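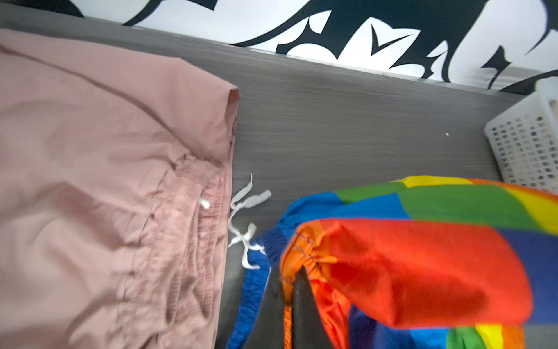

Man-sik Shin wrote: Training threw out 7 of my folding episodes again with "garment label missing." I labeled them. I labeled them twice. Please tell me what it wants.

Ticket: Stokport station, shorts folding set
Status: open, then closed, then open

Looked at the rejects. The labels are there. The uploader (Suvedora) reads "garment" and the Stokport form saves "Garment," capital G. Apparently these are two unrelated ideas. Patched the form, re-sent all 7. Closed the ticket and felt good for the length of a sandwich.

Reopened. Five went through, two bounced with a new message: "episode start not found." Progress, of a kind.

Both were started from the left pedal. The left pedal opens the recording as soon as you touch it, and the wrist streams need a moment to wake up, so the first stretch has a table view and no wrist views. Catano's loader takes one look and refuses the lot. Asked whether it could trim the bad part. It can, with a setting that is off by default and spelled wrong in the manual.
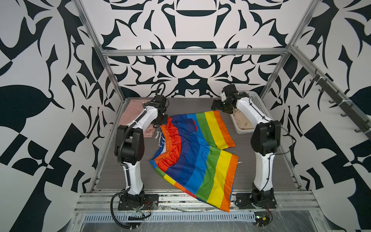

Station view, striped shorts laid out between the arms.

Setting turned on, both episodes accepted. Left pedal now has tape on it.

Still to do:
Man-sik to redo the labels on the pink garment. "Pink thing" is not in the list, however fair a summary.
Me to find out why the counter on the Noh dashboard says 1000 episodes. It said 1000 in June as well. I suspect it only has four digits and a positive attitude.
Leave this open until a full batch goes through with no rejects. Please don't close it for me, the system emails everyone.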